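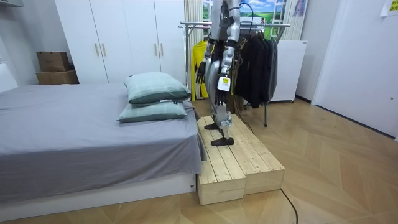
Chapter 9
Reading a Drug Trial

The maker of a new sleeping pill says it cut the time people lay awake by 50 percent. Should you believe it? Start by asking what the number was measured against. In the Clorunby trial, 329 adults took either the pill or a dummy tablet for 2 weeks, and both groups fell asleep faster. The gap between them was small - roughly four minutes a night.

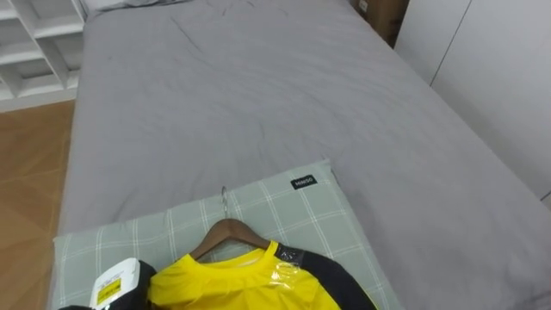

Figure 9.1 A single bed with a gray fitted sheet.

The press release from Stotik, the company that sells the pill, left out the dummy tablet group. Most news reports did the same. A later study at the Núñez clinic found no gap at all, and it got almost no coverage.

Such claims are common, and many fall apart once you read past the first page. In this chapter you will learn to check who paid for a trial, who dropped out of it, and what was never reported. We return to Clorunby in Section 9.2.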